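Thread: notes on our capstone project, PC assembly with one arm and one gripper. January 2022 build, second semester. Team of 4, advised by Lanying Fang. 1/

The task, as written in the course handout: take parts from a tray, install them in a desktop chassis, then remove them and put them back. Parts are CPU, memory, drive caddy and one expansion card. Code name is Nutosero. It was on the sign-up sheet before any of us joined. 2/

Tray first. We printed it flat gray. Each part gets its own holder so the pick pose is known to begin with. Memory stands on edge between two slotted holders. CPU lies flat in a square cradle. Version one had the memory lying down and the fingers could not get under it. 3/

Chassis pose was the long argument of October. Upright, the wrist hits the rear panel before the card reaches the slot. We now tip the case so the rear panel and the motherboard can both be reached from above. Cost: every insertion axis is now at an angle, and the fixture needs recalibrating if anyone leans on the bench. 4/

The card is the hardest part. It is long, the bracket adds weight at one end, and the connector edge has to stay parallel to the slot all the way down. We grip across the faces of the board, and the wrist camera looks along it. 5/

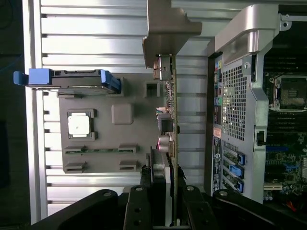

Expansion card in the gripper, parts tray at left, chassis at right.

From that view the board is close to a line, so its in-plane tilt tells us very little. What we can measure is lean left or right. The detector (we call it Zeltaretti) fits a line to the board edge and sends a correction to the arm before the approach starts. 6/

Glare is the main source of bad fits. The slatted metal surface goes bright white at the upper left of the view and the line fitter likes those bands as much as it likes the board. Current fix is a mask over everything outside the fingers. A matte cover is on order. 7/

Data so far: 168 card attempts logged, 26 thrown out for bad calibration. Remaining attempts are being labeled by hand: seated, partly seated, jammed, dropped. Please use those four labels. "Kind of in" is not a label. 8/

Grip material is still an open item. Smooth pads let the card rotate about the contact point. Rough pads hold it, but they shed, and we have to check the slot before each run. 9/

Next: force threshold on the card insertion, then the latches. Code goes up on the Garkier course page after Fang signs off on the safety section. Questions about the tray files can go in the replies. 10/10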